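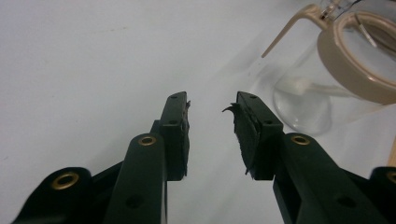

Chapter 5

Estimating Grasp State from Wrist Images

Most control programs for a two-finger gripper keep a single number for the hand: the distance between the fingertips. The number comes from a motor encoder or from markers on the fingers, and it is cheap to read and easy to plot. Chapter 4 used it as the only input to the closing routine. In this chapter we add the wrist image and ask what a program can learn from it that the width alone cannot supply.

Consider a gripper that has been told to close on the handle of a glass pitcher. The encoder reports that the fingers stopped before they met. That reading fits several states of the world. The handle may be held between the pads. The fingertips may have caught the collar of the pitcher. A strip of torn padding may have folded into the gap and kept the fingers apart. A program that treats all of these as a successful grasp will lift, and in two of the cases it should have stopped.

A wrist image can separate the cases, but it brings problems of its own. The fingers occupy a large part of every image and look nearly the same from one moment to the next. The parts that do change are small. Padding wears, frays and curls away from the fingertip block, and it does so on the inner faces, where the program most needs a clean edge. A pale table reflects light evenly and gives little texture for matching. Clear glass is worse, because the outline of the vessel may show only as faint gray reflections, and whatever stands inside it can be easier to detect than the vessel itself.

By the end of the chapter you should be able to do the following:

Build a finger mask and decide when it is out of date.
Write a grasp state estimator that combines finger width with image evidence.
Choose a rejection threshold from logged data.
Explain why an estimator trained with new pads may fail with worn ones.

5.1 The running example

The examples in this chapter use Olla, a small kitchen task suite written by Marcelino Bermúdez for teaching. Each task in Olla is a short program with a start state, a goal state and a set of checks. We will work mainly with the pouring task, in which the gripper approaches a pitcher by its handle, closes, lifts and tips. Only the approach and the closing matter here. Lifting is covered in Chapter 6.

The image and width streams are read through Ondel, the logging library introduced in Chapter 2. Recall that Ondel stamps each record when it arrives and leaves alignment to the user. Width records arrive more often than images, so every image must be paired with the nearest width in time. Pairing by index will appear to work on short logs and drift on long ones. Readers who skipped the alignment exercise should go back and finish it before reading Section 5.3.

The training set for the chapter contains 1,024 labeled images. A further 700 are held out for testing. The two sets were recorded with different pairs of pads, and the test pads had seen more use. This split was chosen on purpose and it should be kept. If you shuffle the sets together, the error rates in the tables will not match yours, and the effect studied in Section 5.5 will disappear.

5.2 The finger mask

A finger mask marks the pixels that belong to the gripper so that later steps can ignore them. For a rigid finger at a known width, the mask can be computed from the geometry of the parts. Arms, fastener holes and grommets all stay where the model says they are. The fixed features are useful in another way: a bright metal ring on a dark arm makes a good reference point, and comparing its expected position with its observed position tells us whether the camera mount has shifted.

Soft parts do not follow the model. A loose strip of padding that hooks into the gap lies outside the computed mask, and the detector will treat it as an object. In early versions of the Olla software, this was the most common cause of a false "object present" signal with the fingers open. Nerea Palacios proposed the correction used in this book. Before each run, the program opens the fingers over a clear patch of table, records an image, and adds to the mask any dark region connected to a fingertip block. We call the result the run mask, to distinguish it from the model mask.

The run mask has a cost. It hides part of the gap, and a thin handle passing behind the hidden part may be missed. Section 5.4 shows how to measure this loss and when to ask the operator to replace the pads instead. First, we need a way to compute the model mask at any finger width, starting with the coordinate frames of the two fingertips.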